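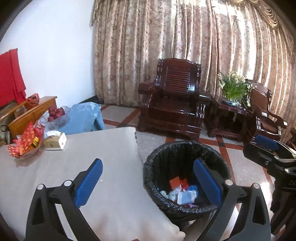
How often do the finger pads on the hand-held gripper need changing? When the ridges have gone flat at the tip, or when a pad moves under your thumb, whichever comes first. Don't wait for both.

Handout, gripper tool upkeep
Notes by Marites Dela Peña, typed up fast, corrections to me please

Read before the bench session. Bring the tool, your small hex keys, a lint free cloth. Gloves if solvent bothers your skin.

1. Before you touch anything

Camera off first, then unplug. People do it the other way round and lose the last recording.
Fingers fully open, tool on its side on the bench mat. Never stand it on the pads.
Look at the links from both sides. You want left and right to mirror each other when open. If one sits lower, stop and go to section 4.

2. Cleaning the pads

The pads are blue and ridged, the dirt sits down in the grooves. Dry brush along the ridges, not across. Then damp cloth, then dry cloth. No alcohol on the Pruvau pads, it makes them shiny and they slip on wrappers and anything thin. Kitent pads can take a quick wipe with it.
Crumbs and tissue dust are the usual thing after work in homes. Sticky stuff: warm water, wait, brush again. Do not scrape with a key (yes, this has happend).

3. Changing a pad

Always change both. One new and one worn pad means the object rolls as you close.
 — Back out the 2 screws behind the pad, keep them in the lid of the kit
 — Slide the old pad off toward the tip
 — Wipe the seat clean, old glue too
 — New pad on, ridges facing the other finger
 — Screws in by hand first, then snug. Snug is enough
Close slowly and look at the gap from above. Pads should meet flat along the face. Light showing at the top only = pad not seated, take it off and start over.

4. Pivots and play

Wiggle each finger sideways with the tool open. A little give is fine. A click is not.
Clicking: check the pivot caps, then the screw on the side of the arm. One small drop of oil per pivot, work it open and shut 12 times, wipe off what comes out. Oil on a pad means a new pad.
Still clicking after that, tag it and put it on the Rakdale shelf. Don't shim it with tape.

5. Camera check

Wipe the lens last, after the oil is put away. Open the fingers all the way and check the view: both pads should show, one each side, about the same height. If one is missing the mount has slipped. Loosen, square it up, tighten, look again. Dark corners in the view are normal with this lens, leave them alone.
Record a short test with the fingers opening and closing 3 times. Play it back before you sign.

6. Log sheet

Tool number, pads changed y/n, oil y/n, test clip y/n, initials. Write down which make of pad, Ásdís Bundgaard does the orders in March and goes by the sheet.
Spare pads are in the Obeidat cabinet, second drawer. Take the last set, tell her the same day.

For next time: read the part on cable strain relief, and have your log sheet filled in to line one. We start with the tools that came back clicking.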